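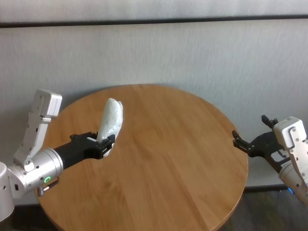 Lula wrote back before I had finished my coffee to say that the planner was fine and that my problem was, as usual, time. The left arm thinks it is now, the right arm thinks it is a little while ago, and a handover needs them to agree. Two lines, no greeting. I had written four paragraphs.

September 19, 2023

So I spent the morning on clocks. I had spent yesterday on the cost function, which I now have to put back the way it was, with as much dignity as the commit history allows.

The handover goes like this on paper. Left gripper holds the packet, right gripper stays open at its side of the table, the planner picks a meeting pose, both arms go there, right closes, left opens. Plastic wrap is a miserable thing to segment. It shines, it crinkles, and the depth map fills up with holes wherever the light hits a fold. I blamed perception for most of June and I was partly right, so I got into the habit.

Today I logged joint states from both arms on a single machine and lined them up. The right side's stamps were 33 milliseconds behind the left's. Standing still, you would never know. Moving, the planner checks the right arm against a place it has already left, decides the gap between the fingers is too tight, and asks for a new path. Then it does it again. I had been calling this "cautious behavior" in my notes.

The offset comes in through the Didomar bridge, which stamps messages when it forwards them and not when they were read. There is a setting for this. It is documented, on a page I bookmarked last year and did not read.

Changed the setting, restarted everything, forgot to restart Miranda, wondered for twenty minutes why nothing was different, restarted Miranda. Ran the replay set: 670 recorded attempts through the planner with corrected stamps. It asked for a second path in 4 of them. I'm not going to write down what the number was before. Prodside has it on a dashboard, in red, in a font size I consider personal.

Replay is only replay, of course. The recorded packets don't slide, and the simulated wrap is about as floppy as a brick. I still want the grasp check to run after the left arm stops and before the right one commits, and right now it runs whenever it feels like it. I moved it into the behavior tree this afternoon and broke the abort branch, so I moved it out again.

Also dropped the approach speed on the right arm for the live tests — I can put it back when I trust the stamps for 2 days in a row.

Wrote to Lula to say thanks, time it was. Got a thumbs up.

Tomorrow: abort branch, then revert the cost function, then read the rest of that page.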